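Brevwood Parish Hall Users' Group
Minutes of the meeting held on Wednesday, March 4, 2020

1. Minutes of the previous meeting
Agreed as a correct record, subject to the spelling of Tristska Road in item 6.

2. Heating
Two quotations for the replacement boiler had been received. The Hanrahan quotation was lower by £400 but excluded removal of the old tank. It was resolved to ask Hanrahan for a revised price.

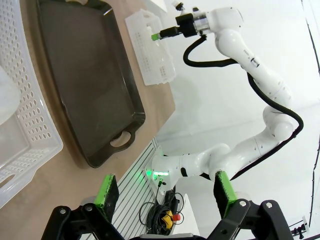
A member asked whether the work could wait until July, as the playgroup would otherwise lose its mornings during term. The Chair agreed to put this to both firms.

3. Hire charges
It was resolved that the evening rate rise by £8 per session. Existing bookings are to be honoured at the old rate.

4. Car park
The drain by the side gate remains blocked. The Clerk is to write to the district council again.

5. Any other business
None. The meeting closed at 8.40 pm.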